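Removing a Processor and Power Supply from a Donated Desktop Computer

Prepared by Imani Wojcik for the Kerkenine Community Learning Centre

This procedure applies to full-size desktop computers received for parts recovery. Participants should complete the bench safety session before attempting it. Allow 24 minutes for a first attempt.

Preparation

Shut down the computer, switch it off at the wall and remove the power cord. Hold the front power button in for several seconds to discharge any remaining current. Lay the case on its side on an anti-static mat, fasten your wrist strap and remove the side panel. Photograph the cable routing before disconnecting anything.

Many office machines are built tightly. A drive cage or metal shroud may overhang part of the motherboard, and a large fan may sit close to the rear of it. Where a panel restricts access, release it first. Do not attempt to work underneath it.

Removing the processor

1. Disconnect the fan lead and loosen the heat sink screws in a diagonal pattern, a little at a time.
2. Twist the heat sink gently before lifting. Old thermal paste can hold the two parts together firmly.
3. Wipe the metal lid of the processor with a lint-free cloth and isopropyl alcohol. Some mottling of the surface is normal.
4. Press the load lever down and outward until it clears its catch, then raise it fully and open the retention frame.

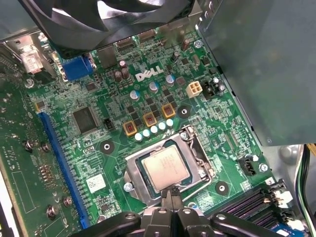 5. Hold the processor by opposite edges and lift it straight up. It must not be slid or tilted, particularly where the contact pins are located in the socket.
6. Place it immediately in an anti-static tray and record the model on the parts sheet.
7. Fit a protective cover to the socket if the board is to be reused.

Take care around the capacitors and chokes beside the socket. A slipped screwdriver can easily damage a board that was otherwise in good working order.

Removing the power supply

Unplug the main motherboard connector, the separate processor power connector and all drive leads. Press the clip on each plug and pull on the plug itself — never on the wires. Support the unit with one hand while removing the rear screws, then slide it clear of the case.

Under no circumstances should the housing be opened. Components inside can retain a dangerous charge long after the cord has been removed. 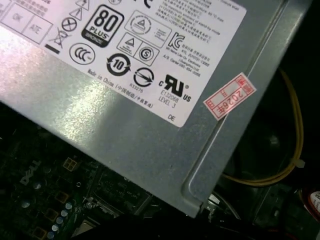 Copy the following from the label onto the parts sheet: manufacturer, model reference, total wattage, and efficiency rating where one is given. An 80 PLUS Bronze unit is recorded as "Bronze". Certification marks need not be copied. A crossed-out wheeled bin means that the unit must be kept out of general rubbish; faulty units go in the e-waste cage.

Labels must remain attached. Units with an illegible or missing label are not to be reissued.

Storage

Bag each part separately and write the sheet number on the bag. Power supplies are stored on the lower shelf of bay 31, label side up.

Comments (3)

Fredy Guzmán
Could the wattage be moved to the top of the parts sheet? It is the first thing I look for when matching units.

Consuelo Huaranga
Step 2 saved me some grief. Running the machine for a few minutes beforehand softens the paste as well, provided it still boots.

Cormac Scanlon
Are we keeping the heat sink screws with the heat sink or putting them in the common jar? I have seen both done.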